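Wie Roboter die Arbeit in einer Wäscherei verändern

Ein Roboter ist eine Maschine, die Bewegungen nach einem Programm ausführt. In der Wäscherei Burkau sortieren und verpacken Menschen Handtücher für Hotels. Pro Schicht packt eine Person 200 Tücher in Kartons. Das belastet Schultern und Rücken.

Tücher sind für Roboter schwierig. Ein Ziegelstein behält seine Form, ein Tuch nicht. Es knickt, rutscht und liegt jedes Mal anders. Das Programm muss deshalb zuerst eine Stelle bestimmen, an der gegriffen werden kann.

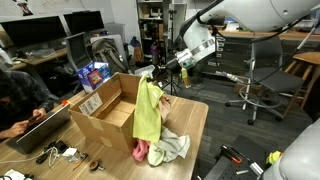 Der Greifer arbeitet wie Daumen und Zeigefinger: Er schließt sich und klemmt den Stoff ein. Danach hebt der Arm das Tuch an. Gelenke im Arm erlauben Drehungen in verschiedene Richtungen. In jedem Gelenk sitzt ein Motor.

Lejla Đorđević schreibt die Programme für Burkau. Ein Teil ihrer Arbeit findet am Laptop statt. Greift der Roboter daneben, ändert sie das Programm und startet einen neuen Versuch. An manchen Tagen sind es 80 Versuche. 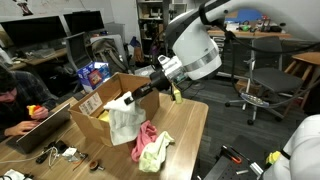
Ein Karton hat Klappen, an denen der Stoff hängen bleiben kann. Der Arm muss das Tuch also hoch genug halten, bevor er es ablegt.

Was ändert sich für die Beschäftigten? Velimir Nikolaidis hat früher nur gepackt. Heute prüft er die Tücher auf Flecken und Löcher und lernt, den Roboter zu bedienen. Der Kurs dauert 2 Monate. Manche Kollegen fragen, ob es ihre Arbeit später noch gibt. Darüber spricht der Betrieb mit ihnen im Juli.

Wörter zum Merken
Greifer: das Werkzeug am Ende des Roboterarms
Programm: eine Folge von Befehlen für eine Maschine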